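2023-03-02, bench notes, mostly about the shared table

Finally got the gray speckled table by the window cleared down to the things that belong on it, and I am so pleased with it! Since January it had been collecting everything that came in the door (two boxes of Clokis shelf brackets, the dead kettle, somebody's scarf) and you couldn't open a book flat. Took me most of the morning. The brackets went to the storeroom, second shelf, left side. The kettle is in the e-waste bin.

New rule I'm trying out, please argue with me if you hate it: the table is for reading and for small things in use that day. If it needs a socket overnight it goes to the Gresberg bench, where there are 9 outlets and a proper switch.

Wiped the top with the Drikitz cleaner, diluted 100 ml to 600 ml of water. That's weaker than the label says, but full strength left streaks on the speckle last time and I had to go over it twice. No streaks with the weak mix. It even got the old coffee ring off, which I'd given up on. There's enough left in the spray bottle for another couple of rounds - it's under the sink, marked with tape.

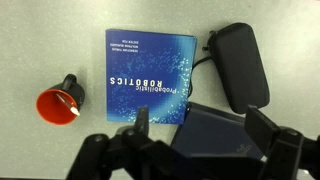 The thing I like best is having Probabilistic Robotics out where people can grab it. It spent the winter in the locked cabinet, so whoever wanted the particle filter chapter had to go find the key first, and mostly they didn't bother. I sat down with it for ten minutes after lunch and stayed for an hour! The resampling section is so much clearer on paper than in my own notes, which I now want to rewrite. Blue cover, you can't miss it. Please don't put cups on it.

Speaking of cups: the black mug with the orange-red inside is for pens now. I know it's a good mug. We have plenty of mugs and we never, ever have a pen. It tips if you knock the handle, so maybe a few washers in the bottom to weigh it down? Will try that next.

The black zip case stays on the table too. Cords go back inside it and the zipper gets closed, otherwise they wander under the books and everything drags when you pick one up (did this to myself 2 times today).

Still to do:

- felt pads for the table legs, it screeches
- ask at Kopecký about the small bookend, the heavy one, not the wire one
- a sign-out card for the book, with a pencil on a string
- find the scarf's owner

Tried the lamp at the short end and it's better there, no glare on the page. Leaving it for the week to see if anyone moves it back.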